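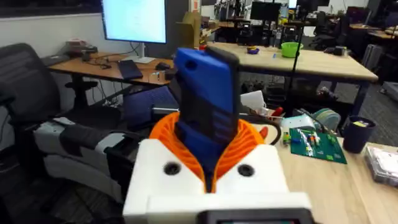
Posted by dealbutton in Poker Room Talk – 06/01/2018

Last updated: August
Reading time: 3 min

Moving from weekly home games to the card room in Plodcombe, and I have a question about the bad beat jackpot. The Halliday room takes a dollar out of every pot over $30 for it. The sign by the cage says the money goes back to the players. The pot has been building since before I started going and I have never seen it hit. Is this worth anything to a low-stakes player, or should I drive the extra half hour to Grornik where they don't have one?

I play twice a week, small no-limit, usually four or five hours.

---

riverrat_60

Drive to Grornik. The dollar comes out of pots you win, so the tighter you play the less it costs you, but it still costs you. At a low-stakes table that is real money. Say you win three qualifying pots an hour. That's three dollars an hour gone before you tip.

---

mucked_again

Depends how you look at it. The money does go back, just not evenly. If you're at the table when it hits you get a table share even if you folded. A friend of mine got one in August and it paid for most of a used truck.

I'd stay at Halliday. Shorter drive, and the jackpot pulls in people who play any pair to the river. You make the dollar back from them.

---

riverrat_60

One table share doesn't tell you anything. Ask how many hours the rest of us have paid in without getting one. Also ask what the house keeps for running it. Most rooms hold back part of the drop as an admin fee and part to start the next jackpot. It should be in the posted rules. If it isn't posted, ask the floor.

---

dealbutton

I did look at the sheet. It says 88 percent to the current jackpot and the rest to "reserve and administration." It doesn't split those two out. The qualifying hand is quads or better beaten, both hole cards have to play, for both players.

---

coldcall72

Both hole cards playing is the part to pay attention to. A lot of hands people think qualify do not. I watched a guy lose with quad nines when three of them were on the board. He had an ace with the other nine and the ace did play as his kicker, and the floor still ruled against him, since their rule wants a pocket pair for quads. He argued for 30 minutes. Read that line on the sheet again before you count on anything.

For what it's worth I play at both rooms. Grornik has no jackpot drop but the rake cap is a dollar higher. So on a bigger pot you pay the same total either way. The saving is only on the pots that don't reach the cap.

---

riverrat_60

Didn't know they raised the cap. It was the same as Halliday's when I was going regularly. That changes my answer some. Still no drop on the ones in the middle though, and at small no-limit most of your pots are in the middle.

---

mucked_again

So now you're driving an extra half hour each way to save maybe a dollar or two an hour, and buying gas.

---

riverrat_60

I live closer to Grornik than he does. Fair point on the gas.

---

gutshot_gil

Something not mentioned yet is the wait. Last time I was at Grornik there was one small no-limit table going and a long list. The Halliday room had four going on the same night. If you drive out there and sit on a list for an hour, none of the math above matters. Call first, they will tell you how many names are ahead of you.

Also keep track of your results by room. I use the Gutel spreadsheet that gets passed around on here. Put in the hours, the buy-in and the cash-out, and leave the jackpot out of it. After a few months you can compare. I had 72 hours in before I looked at mine, and even that is too few to say much.

---

coldcall72

Agree on leaving the jackpot out. Treat the dollar as rake and see if you still beat the game. If you do, it's a good enough game. If you only come out ahead by counting a share you haven't been paid, it isn't.

---

dealbutton

Thanks all. I'll stay at Halliday for the weeknight game and try Grornik once with a phone call first. Going to ask the floor about the reserve split too – I'll post what they say.

---

mucked_again

They'll tell you to read the sheet.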